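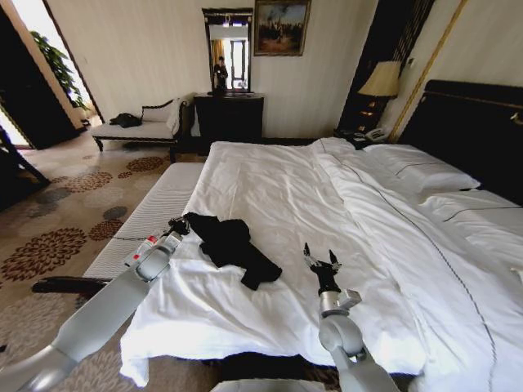
Redden Hotel Reviews: data card

4 min read
60 shares

Redden is a set of 2,105 guest reviews covering 104 small hotels, each with a star rating and a label for what the guest was complaining about. Chantelle Rampersad and I put it together from comment cards and web forms. I would use it to study how people write about hotels. I would not use it to decide which hotel is any good.

What's in the file

One row per review. The columns are review_id, hotel_id, stars, text, complaint and month. The month has no year attached. Plonitz, the booking tool most of the hotels used, dropped it on export and we couldn't get it back. If you see a big jump in November, be careful. It may be several Novembers stacked on top of each other.

Where I'd be suspicious

The star ratings lean high. Hotels picked which cards to send us, and I doubt they sent the worst ones. Lerato Mabaso thinks the tilt is small. I haven't seen anything that shows she's right.

"Cleanliness" is a mess as a label. Some guests use it for dirt, others for an unmade bed at 4 p.m., and a few seem to mean the room smelled of somebody's dinner.

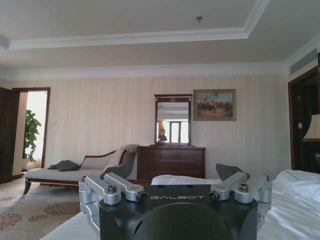

We split out "bed and linen" as a separate complaint after the first pass, but the older rows were never fully redone. Expect the same kind of remark under both labels. Odette Roussel relabeled the Du Plessis rows by hand, and those are the only ones I'd trust on this point.

Sentiment scores are not included. An early version had scores from Gistarine, and they rated "fine, I suppose" as strongly positive — so I took the column out. Please don't send me a patch that puts it back.

Cleaning

Names, room numbers and phone numbers were removed with a script, then read over by Aileen Saludo. Spelling was left alone. Exact duplicates are gone, near duplicates are still in there.

Known problems

hotel_id changes when a hotel changes owners, so the hotel count is probably too high. Blank complaint fields can mean "no complaint" or "not labeled yet", and the file doesn't say which.

2 comments

Contact: use the issues page | Back to top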